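Stand: April, Version noch vor dem großen Umbau. Wer alte Exporte hat, bitte neu ziehen, die Spalte `ursprung` war kaputt.

# kostus-warentexte

Warenbeschreibungen aus Ausfuhranmeldungen und Packlisten, dazu die Tarifposition, die am Ende in der Anmeldung stand. Gedacht zum Testen von Suchmasken, Vorschlagslisten und kleinen Klassifikatoren. Gesammelt bei Kostus, Abteilung Ausfuhr, Standort Clurnulport. Sprache fast immer Deutsch, dazwischen Englisch, manchmal beides in einer Zeile.

Keine verbindliche Zolltarifauskunft. Bitte niemals eine echte Sendung damit einreihen und dann bei mir anrufen.

## Was drin ist

- 2883 Positionen, eine pro Zeile
- 16 Spalten, davon werden in der Praxis vielleicht die ersten paar gebraucht
- 43 Positionen mit Vermerk `strittig`, dazu unten mehr
- Freitexte wie eingetippt, also mit Abkürzungen, Grossschreibung, doppelten Leerzeichen
- keine Empfänger, keine Absender, keine Rechnungsbeträge

## Dateien

```
daten/positionen.csv Haupttabelle
daten/strittig.csv Auszug, gleiche Spalten + Notiz
daten/laender.csv Länderkürzel, wie bei Trovby verwendet
skripte/pruefen.py läuft über alles drüber, meckert
skripte/export_bodin.py Format für Bodin
LIESMICH.md das da
```

`positionen.csv` ist UTF-8, Trennzeichen Semikolon. Excel macht aus führenden Nullen Mist, also über Datenimport öffnen und die Codespalte auf Text stellen. Wer das vergisst, wundert sich später über siebenstellige Codes bei allem aus den vorderen Kapiteln.

## Spalten (die wichtigen)

| Spalte | Inhalt | Anmerkung |
|---|---|---|
| `pos_id` | laufende Nummer | nicht stabil zwischen Versionen! |
| `text_roh` | Beschreibung wie erfasst | nie leer |
| `text_sauber` | Kürzel aufgelöst, Kleinkram raus | halbautomatisch |
| `code` | Tarifposition | immer Text, nie Zahl |
| `ursprung` | Ursprungsland | oft leer |
| `bestimmung` | Bestimmungsland | Kürzel siehe laender.csv |
| `lizenz` | ja / nein / unklar | Ausfuhrgenehmigung nötig? |
| `verpackung` | Karton, Palette, Fass usw. | Freitext, leider |
| `quelle` | Anmeldung oder Packliste | |
| `status` | ok / strittig / alt | |

Restliche Spalten sind interne Schlüssel. Kann man wegwerfen. `schl_3` ist durchgehend leer, bleibt aber drin, weil Bodin sonst beim Einlesen abbricht.

## Herkunft

Exportiert aus Trovby, unserem alten Anmeldeprogramm. Trovby schneidet Texte ab einer gewissen Länge einfach ab, ohne Hinweis. Deshalb enden manche Beschreibungen mitten im Wort. Habe ich so gelassen, ein Klassifikator muss damit auch klarkommen.

Die Packlisten kamen teils als Scan. Von Hand abgetippt, Fehler inklusive. `quelle = Packliste` also mit Vorsicht. Typisch: O statt 0, vertauschte Mengeneinheiten, "Stk" und "St" und "Stck" nebeneinander.

Dubletten auf Zeilenebene sind raus. Fast-Dubletten nicht. "Schrauben verzinkt" und "verzinkte Schrauben" stehen beide drin, gerne auch mit verschiedenem Code.

## Spalte `lizenz`

Häufigste Rückfrage, daher gleich hier.

- `ja` heisst: zum Zeitpunkt der Anmeldung lag eine Genehmigung vor oder wurde verlangt.
- `nein` heisst: wurde geprüft, nichts nötig.
- `unklar` heisst: Feld war leer. Leer ist nicht dasselbe wie nein!!

Der Wert hängt am Bestimmungsland und am Datum. Das Datum ist aus dem Datensatz entfernt. Also taugt die Spalte nicht, um Genehmigungspflichten vorherzusagen. Steht trotzdem drin, zum Üben mit lückenhaften Feldern.

## Strittige Positionen

43 Zeilen. Zwei Leute, zwei Codes. In `code` steht der angemeldete, in `code_alt` der andere. Kurze Notiz in `strittig.csv`, Stil wechselt stark. Manche Notizen sind nur "s. Mail". Die Mails gibt es nicht mehr.

Themen, die immer wieder kommen:

- Sets aus mehreren Waren (was ist charakterbestimmend?)
- Teile und Zubehör, v.a. Maschinenteile
- Textilien ohne Materialangabe
- Werbeartikel, bei denen der Absender nur "Werbemittel" schreibt

## Textilien
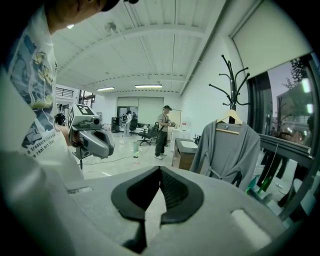
Bekleidung ist der schwächste Teil der Tabelle, und zwar wegen der Texte. In den Packlisten steht "Shirt bedruckt" und fertig. Für die Einreihung brauche ich Material, gewirkt/gestrickt oder gewebt, und was für ein Teil es überhaupt ist. Beim weissen T-Shirt auf dem Foto käme ich vom Ansehen auf "T-Shirt, kurzärmelig, weiss, mit Aufdruck in Blau, Grau und Gelb", dazu eine schwarze Kappe als eigene Position. Faser steht damit immer noch nirgends, die gehört vom Etikett abgeschrieben. Der Spruch unten auf dem Shirt ("a treasure" usw.) ist für den Code egal, wird aber von Absendern erstaunlich oft mit in die Beschreibung getippt. Solche Aufdrucktexte habe ich in `text_sauber` gelöscht, in `text_roh` sind sie noch da. Kopfbedeckungen laufen in Kapitel 65 und nicht bei der Kleidung, in den älteren Zeilen ist das ein paarmal falsch, siehe `status = alt`.

Wer selber Texte nachträgt, bitte in der Reihenfolge:

1. Art der Ware
2. Material mit Anteil
3. Herstellungsart
4. Verwendung, falls nicht klar
5. Farbe, Aufdruck usw. nur wenn noch Platz ist

Maximal 25 Wörter. Alles darüber fliegt bei `pruefen.py` raus.

## Benutzung

```
python skripte/pruefen.py daten/positionen.csv
python skripte/export_bodin.py --ziel ausgabe/
```

Ordner `ausgabe/` vorher anlegen, das Skript macht das nicht selbst. Bodin erwartet Dezimalkomma, alle anderen Dezimalpunkt. Schalter `--punkt` hilft.

Meldung `Code unbekannt` bei Kapitel 99: ignorieren, Prüfliste ist da unvollständig.

## Bekannte Probleme

- `bestimmung` mischt alte und neue Kürzel
- Umlaute in `verpackung` teils zerschossen ("SÃ¤cke")
- Maschinenbau viel zu stark vertreten, Lebensmittel fast gar nicht. Liegt an der Kundschaft in Clurnulport
- `status = alt` wurde nicht überall konsequent gesetzt
- Codes entsprechen dem Stand bei Anmeldung, spätere Tarifänderungen sind nicht eingearbietet

## Weitergabe

Intern frei. Nach aussen nur nach Rücksprache, auch Auszüge. `strittig.csv` bleibt im Haus.

## Offen

- [ ] laender.csv gegen aktuelle Liste abgleichen
- [ ] Mengeneinheiten vereinheitlichen
- [x] `ursprung` reparieren
- [ ] Kapitel 65 durchgehen
- [ ] englische Texte markieren, eigene Spalte?

Korrekturen bitte mit `pos_id` und Version ins Ausfuhr-Postfach. Freitags nach Mittag schaut da keiner mehr rein.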